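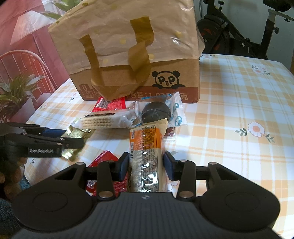 Page 2 of 6

About us: how we work, and the rules we keep

Nillden is a small company in Dronadbridge. We record handling work with hand-held grippers, and we prepare these recordings for teams who teach robots to pick up, move and pack the things people have at home. Many visitors to our website ask what makes one recording good and another one bad. For this reason we decided to put our working rules on a public page, so that clients, new colleagues and the families who let us into their homes can all read the same text.

The company was started by Thulani Moodley, who worked before in a packing hall and was there responsible for safety training. He wrote the first rule sheet by hand, on both sides of one paper. Today the sheet has 22 rules and it is called the Jerimau sheet, after the street where we had our first office. Each new operator receives a printed copy and must read it aloud together with a trainer. It feels a little like school, but we have kept this habit from the beginning and we like it.

What we record

Our main subject is groceries and snacks. A wrapped bar is stiff along its length but the film on it is smooth and shiny. A crumpled foil packet changes its form when you press it. A clear packet with a round cake inside must be held so that the cake stays whole. These are ordinary things for a person and difficult things for a machine, and we believe the training material should include many of them, lying near each other and partly one over another, as they do on a real kitchen table.

We work in real rooms with the furniture that is there. We do not ask a family to change the tablecloth or to carry away their exercise bike. A room that was made too tidy teaches the robot about a room that does not exist.

Rules for gripping

The fingertips should take the object from two sides with even pressure. The operator closes slowly, stops at first firm contact, and only then lifts. For long objects we ask to hold them with the long side pointing away from the operator, if the task does not say something different.

Printed codes and labels stay on the package. We do not cover them and we do not turn every package so that its label faces up.

Food that was dropped on the floor is taken out of the session. Food with an opened seal also. At the end of the session, what is still good goes to the host family or to the operator, and the sheet says this clearly so there is no discussion.

Rules for two people at one table

Often two operators work at the same table, each with a gripper. They agree before the start who moves first and who waits. The one who waits keeps the gripper at the side, with the fingers open, and does not reach across the other person's arm. If both want the same object, the person who said it first takes it. Cables are kept to the side of the table and never under the feet.

When a bag is used, it must stand open before the recording starts. We put heavy items in first and soft ones after. The operator does not push an item down into the bag with force, and releases it only when the fingertips are below the upper edge.

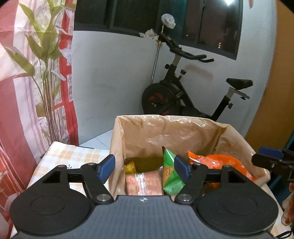
Rules for homes and privacy

We enter a home only with written permission from an adult who lives there. Before the first recording we walk through the room together with the host and ask what should not be seen. Family photographs, letters and medicine are put away by the host, never by us. If a window shows a neighbor's home clearly, we close the curtain or turn the table. In the evening we finish at the hour which was agreed, also when the list is not complete.

A host can ask us to delete a session, and does not have to give a reason. We do it within 12 days and we send a written confirmation.

How we check

Every batch contains 300 recordings. A second person, who was not in the room, looks through the batch and marks each recording as accepted, repeated or removed. Failed grasps are not removed if they were made safely. They are marked as failed and they stay, and our clients have told us many times that they use them.

Once a year, in October, we read the whole sheet again with our partner Morelli, who trains our operators in safe lifting and hand care. Rules which everybody forgets are written again in simpler words. The present version is from Mar 6, 2024.

If you find a mistake on this page, or a rule which is not clear to you, please write to the office in Dronadbridge. Thulani reads these letters himself.

Next page: Our operators and how to join them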